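Why Do We Wear Shoes?

Look down at your feet. Each one has 26 bones, which is more than you have in your arm above the wrist. Each foot also has dozens of joints, plus muscles, tendons and a thick pad of fat under the heel. Feet can walk, run, climb and balance without any help. So why do most people cover them up?

What a shoe does

A shoe has two main jobs. It keeps your foot from getting hurt, and it keeps your foot at a comfortable temperature. Sharp stones, thorns, hot sand, snow and broken glass are all hard on bare skin.

People who go barefoot most of the time grow thick skin on the bottoms of their feet. This skin is called a callus. A callus protects the foot quite well and you can still feel the ground through it. It does not help much against cold, though. In very cold places people had to find something to wrap around their feet.

The first shoes

Leather, grass and bark rot away, so very old shoes are hard to find. The oldest ones we have come from dry caves, where there was little damp to spoil them. Some sandals found in North America were woven from the bark of a desert plant called sagebrush. They are thousands of years old, and you can still see how the strands were twisted together.

A leather shoe found in a cave in Armenia is more than five thousand years old. It was made from one piece of cowhide, laced up the front, and stuffed with dry grass. We don't know if the grass kept the foot warm or helped the shoe keep its shape when it wasn't being worn.

Scientists also look at bones. When people wear sturdy shoes, their small toes don't have to grip the ground as hard, and the toe bones grow thinner. Some skeletons from long ago have thin toe bones, so those people may have worn shoes even though the shoes themselves are gone.

The parts of a shoe

Shoemakers have a name for every part. Some of them are:

Sole: the bottom of the shoe. The part that touches the ground is the outsole. The part your foot rests on is the insole.
Upper: everything above the sole.
Heel: the back part of the sole, under your own heel.
Tongue: the flap under the laces.
Eyelets: the holes the laces go through.
Toe box: the space at the front for your toes.

A shoe also needs a last, but you won't find it in the shoe. A last is a foot-shaped block, and the shoemaker builds the shoe around it. When the shoe is done, the last comes out and is used again. Old lasts were carved from wood. Many are plastic today.

A visit to a shoemaker

Nicanor Zúñiga repairs and makes shoes in a small shop in Ternwood. He keeps his lasts on shelves along the back wall, and there are 278 of them. Each one has a number written on top. Number 13 is the smallest and fits a child who is just learning to walk.

To make a pair of shoes, he first draws around the customer's feet and measures them with a tape. Most people have one foot a little bigger than the other, so he measures both. Then he cuts the leather for the upper, sews the pieces together, and stretches them over the last while the leather is damp. The leather dries in that shape. After that he attaches the sole with glue and stitches.

"September is my busy month," he says. "School starts and everybody's feet have grown."

He can put a new sole on an old shoe four or five times before the upper wears out.

Left and right

You know that a left shoe is different from a right shoe. For a long stretch of history, many shoes were made exactly the same for both feet. They were called straights. You could put either one on either foot, and after a while each shoe stretched to fit the foot that wore it. In the 1800s, new machines made it easier to produce matching left and right lasts, and straights slowly went out of use.

Indoor shoes

In many homes people take their outdoor shoes off at the door. This keeps mud and dirt off the floor. In Japan, the entry of a house often has a lower floor where shoes are left, and people step up into the rest of the home. Many Japanese schools have shelves near the entrance where students trade their outdoor shoes for indoor ones.

Slippers are made for this kind of use. They have a soft, thin sole and usually no laces. The name comes from the way you slip your foot in. Some slippers have a back that goes around the heel. Others are open at the back, and these are sometimes called mules or slides.
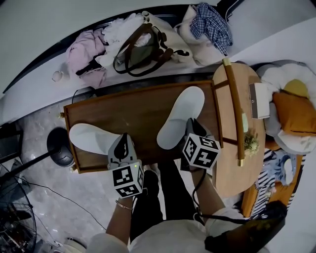

A pair of white slippers on a wooden tray.

A slipper doesn't last long outdoors. Rough ground wears through the thin sole, and many kinds soak up water.

Finding your size

Shoe sizes are different around the world. A shoe with one number in the United States will have another number in Britain and a third in most of Europe. An old English way of sizing used the barleycorn, which is one third of an inch. Going up one full size still adds one barleycorn to the length in American and British shoes.

Your feet are growing, so your size changes. To check the fit, stand up in the shoes and have a grown-up press on the front. There should be a thumb's width of space past your longest toe. Your longest toe might be the big one or the one next to it.

Try it yourself

You will need two sheets of paper, a pencil and a ruler.

1. Put one sheet on a hard floor and stand on it in bare feet.
2. Ask someone to draw around your left foot, holding the pencil straight up.
3. Do the same with your right foot on the second sheet.
4. Measure each drawing from the heel to the longest toe and write the number down.
5. Write your name and the month on both sheets and put them away.

Draw your feet again in six months and compare.

Words to know

Callus: thick, hard skin
Last: a foot-shaped block used for making shoes
Straights: shoes with no left or right
Barleycorn: one third of an inch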